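Home | Diary | Projects | Staff | Contact
Print this page | E-mail this entry
Filed under: Simulation Diary, Faults

May 23, 2020

The Tokmont simulation was halted today at episode 272 of 1,000. The right hand stopped responding to release commands, and the fault log filled with repeated grip warnings. The left arm was not assigned to the task.

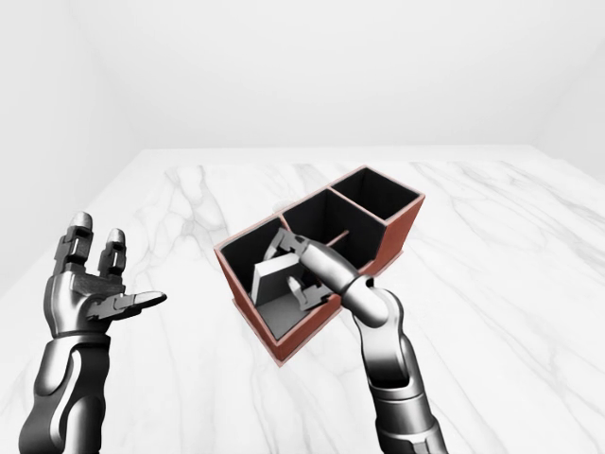
Right hand in the front compartment, at the block.

Naidoo requested a review of all episodes after 200. The same warning was present in 50 of them — a higher count than in January.

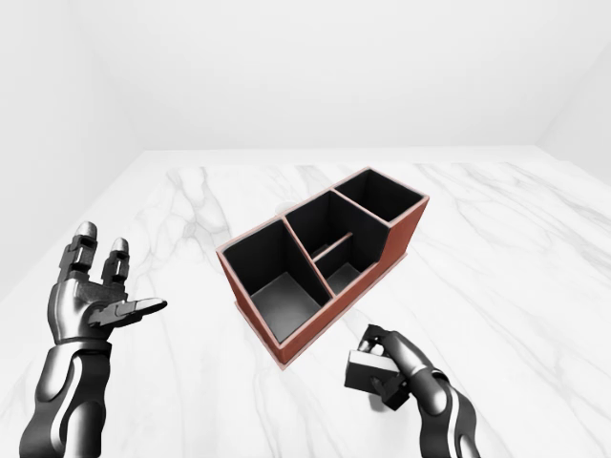 Entry by Ashraful Nanayakkara, Prakby Laboratory

The release threshold was restored to its earlier value. No transfer to the Kedholm hardware is permitted until the fault is explained.
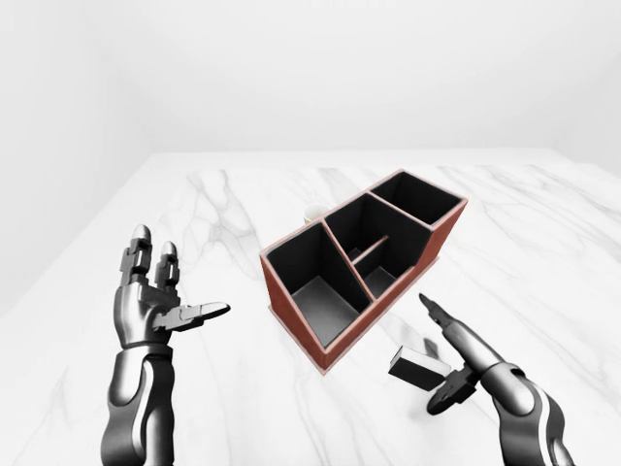
Block near the right gripper, organizer behind.

Contact settings for the block remain under review.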